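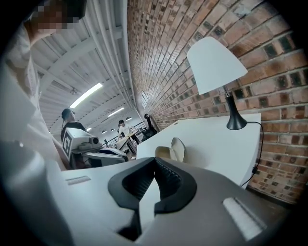

Figure 1. Table lamp with white conical shade, placed against the brick wall.

Pirka Furnished Rooms: Data Card
Version 2

Summary

Pirka is a collection of pictures and written notes on small lamps and the surfaces they stand on in furnished rooms. It is maintained by the Plurneo archive of domestic interiors and is intended for those who study how rooms are lit, arranged and kept in order. The present version replaces the first in full. Users holding earlier copies should discard them, as the lamp categories have been renamed.

Contents

The collection is divided into 6 folders, one for each room type: sitting room, bedroom, study, hallway, dining room and landing. Every folder holds the pictures, a notes file in plain text and a list of the terms used. Spelling follows British practice throughout.

Notes are kept under the following headings:

shade: shape and colour
base: shape and colour
surface: table, shelf, sill or floor
wall: brick, plaster, paper, panelling or not recorded
cord: route from the base, where it can be followed

The lamp in Figure 1 is entered as follows.

shade: conical, white, slightly tilted
base: black, tapered, with a narrow stem and rounded foot
surface: table
wall: brick, red, with scattered darker bricks and pale mortar
cord: black, thin, over the table edge and down along the wall

Conventions

A shade is recorded as tilted whenever it departs from level, however slightly. The material of a shade is left blank unless the maker's label has been read. Brick is described by its general colour, and darker bricks are mentioned only where they are scattered through the wall. The word "lamp" covers desk, table and bedside lamps; the Kadberg glossary, supplied with the notes, sets out the distinctions for users who need them.

Changes in this version

The heading "cord" has been added. "Cone" and "coolie" have been merged under "conical". 14 entries from the hallway folder were moved to the landing folder after review.

Known limitations

Brick walls are more common in the collection than in furnished rooms at large. Bulb type and brightness are not recorded. Entries for the dining room are shorter than the others and will be extended.

Use and citation

The collection may be used for teaching and study. Copies passed to others must include this card. Please cite as: Ahmadpour, Pirka Furnished Rooms, version 2, Plurneo.

Corrections should state the folder, the entry and the heading concerned. They are reviewed each March.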